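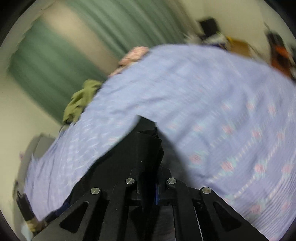
Hand-held gripper: pivot pins working loose, and how often do you check yours?

Forum: Grippers and end tools > Setup and upkeep

rcruzado
Posted 11 February 2026

Looking for opinions on a service routine for a hand-held gripper. It's a two-finger linkage type with flat black plates, silver pivot pins and dark fingertips. We use it for bedding: pinch a sheet or duvet cover, lift it, move it, put it down. The picture is from one of the lifts.

After 168 hours of use the fingers started to feel sloppy side to side. I pulled it down and found one pin had backed out enough to let the plate rock. I put it back in with medium threadlocker, let it sit overnight and checked the rest with a driver. The others were fine.

Current routine is:

Wipe the fingertips at the start of a shift.
Open and close by hand, feel for drag.
Check side play on both fingers.
Full teardown at 336 hours.

My question is whether 336 is too long. The sheet from Fomarness that came with our linkage kit only says "inspect regularly."

Rosalinda

apolinar_z
Reply 1

336 is too long for fabric work. We tear down at 168 and I still find lint packed behind the plates. Cotton is the worst for it. The lint gets between the plate and the washer, holds grit, and then the grit eats the washer. By the time you feel play in the fingers the washer is already done.

Also, which pin backed out? On ours it is always one of the upper ones, close to the fingertips.

gunnel_r
Reply 2

I don't agree that everybody needs a 168 teardown. Each time you take those pins out you wear the threads in the plate a little. We had a unit at the Ondholm shop that was opened up every week by someone very careful, and the holes were stripped by April. If it moves freely and has no side play, leave it closed and blow it out with air.

Paint a witness mark across each pin head and onto the plate. If the mark lines up, the pin hasn't turned. It takes a few seconds to look at and you don't need a tool.

apolinar_z
Reply 3

Air pushes lint further in. I have opened units that were "blown out" every day and the washers looked like felt.

gunnel_r
Reply 4

Depends which side you blow from. Go from the fingertip end toward the body with the fingers open, low pressure. If you put the nozzle straight at the pivot then yes, you pack it.

rcruzado
Reply 5

It was an upper one, left finger. I like the witness marks and will do that today. I don't have paint pens here but there's a bottle of white nail polish in the drawer.

On lint, I did find some, gray and kind of greasy. I had been putting a drop of light oil on each pivot. Should I stop?

dmarquez
Reply 6

Stop the oil. Use dry PTFE and very little of it. Oil and lint make a paste, and it will also mark the sheets sooner or later.

Look at how the load goes in too. A duvet cover is not heavy lying flat, but when you pull it up into a peak like you have there, the whole thing hangs off the fingertips and swings. If the person moves fast, the linkage gets side load it wasn't made for. That's what walks a pin out. We cut our pin trouble a lot by slowing down the first part of the lift. Pinch, wait a moment, then raise.

Dindo

rcruzado
Reply 7

Could be. Lifts here are quick, you can see the blur. I'll talk to the others on the shift about the pause.

jlevesque
Reply 8

Adding one thing about threadlocker. Medium is fine on the pins but keep it off the washer faces. I glued a Susden linkage half shut that way and had to warm it to get it apart. One small drop on the last 3 threads, wipe what comes out, then work the fingers open and closed a few times before you leave it to cure. Don't leave it clamped closed overnight.

On tightness: turn the pin in until the finger drags, then back off until it just drops under its own weight. If you leave it at drag, people squeeze harder to make up for it and wear out the handle end.

apolinar_z
Reply 9

"Drops under its own weight" is too loose for me. I leave a little drag. It goes away in the first day.

jlevesque
Reply 10

It goes away because the washer is wearing. That's the play she is asking about.

apolinar_z
Reply 11

It's bedding in. We have 6 units set that way and change washers twice a year. I'm fine with that.

gunnel_r
Reply 12

Both will work if the pins are marked and somebody looks at them. Rosalinda, are you on steel washers or nylon?

rcruzado
Reply 13

Nylon, the ones from the kit. Mirzaei has a bronze set with the same bore but I haven't ordered any.

gunnel_r
Reply 14

Stay on nylon and keep spares. Bronze wants oil and you just gave that up.

rcruzado
Reply 15

OK, what I'm going to run for now:

Start of shift: dry wipe on the fingertips, look at the witness marks, open and close, side play check.
End of shift: low pressure air from the fingertip end, fingers open.
168 hours: pull one finger only and look at the washers. If they're clean, the other one stays closed.
336 hours: both fingers apart, new nylon washers, fresh threadlocker, dry PTFE.

Going with Jocelyn's setting on the left finger and Apolinar's on the right so I can compare the washers when I open it up.

dmarquez
Reply 16

Write down which is which on the tool. Masking tape inside the handle works.

rcruzado
Reply 17

Done. Will post the washers when I have them out.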